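Drerelby Community Help
Planning and control > Grasping
Status: answered

Planner keeps failing on the last step of hanging a garment

Nikau Kereama
Posted in May, 14:10

I'm running Drerelby planner 2 with the Handard perception node on a two-armed robot. The task is to put a shirt that is already on a hanger onto a rail. The arm gets to the rail without trouble and then the planner gives up on the final move, where the hook has to go over the bar. The log says:

goal state in collision: hanger_link / rail_top
no valid samples after 532 attempts

I've measured the rail by hand and the position in the model is right to within a few millimetres. I've tried a longer time limit and a different sampler, and the result is the same. If I delete the rail from the collision model it plans at once, but then it's quite happy to drive the wrist through the post.

Is there a way to tell it that this one contact is allowed?

Zeselum_user
Posted 14:52

Have you tried updating? I had collision errors on the old version and they went away. Also check your units. I once had a rail in centimetres and everything else in metres.

Wissam Zein
Posted 16:35, marked as accepted

Updating won't help with this one. The goal is in collision because your hanger is almost certainly a single convex shape. A convex hull fills in the inside of the hook, so as far as the planner is concerned there is no gap for the bar to sit in. Open the attached object in the viewer with hulls switched on and you'll see it.

Split the hanger into two attached objects, one for the body and one for the hook. Then allow contact between hanger_hook and rail_top only. Leave hanger_body, the gripper and the wrist checked against everything, including the post and the brackets. Turn the allowance on just before the last move and take it off again after release, or you'll forget it's there and spend a day wondering why the retreat path clips the bar.

I'd also stop using a sampled plan for the last bit. Plan to a point 33 mm above the final pose, then go straight down with a Cartesian move at 10 mm per second and watch the wrist force. Stop on contact.

The cloth is the other thing to think about. We don't model it at all, apart from a loose box below the hanger that the free arm has to stay out of.
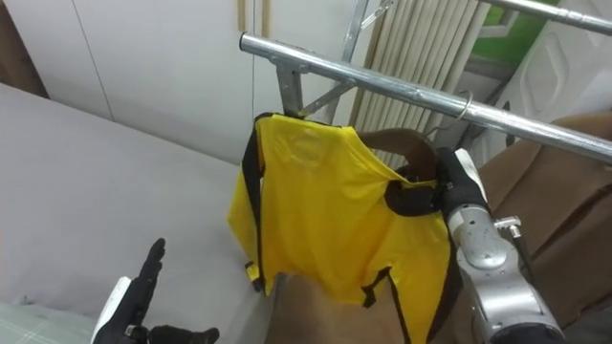 The box only needs to keep the other hand from catching the fabric. If you check it against the rail as well you'll get the same error back under a different name, so exclude that pair.

One more point on perception. Thin shiny hooks give poor depth, and a polished bar is not much better. We stopped trying to find the hook in the point cloud and work it out from the grasp pose and the hanger model. The Pomare fitting tool does this if you give it the hanger's outline.

Nikau Kereama
Posted 18:20

It was the hull. The hook was a solid lump in the viewer. I've split it and the last move plans now. I had to swap the sign on the approach axis, as my tool frame points the other way from yours. I haven't put the force stop in yet. Does the allowance need to be set again if the planning scene is reloaded?

Wissam Zein
Posted 18:41

Yes, a reload clears it. Set it in the same function that attaches the hook.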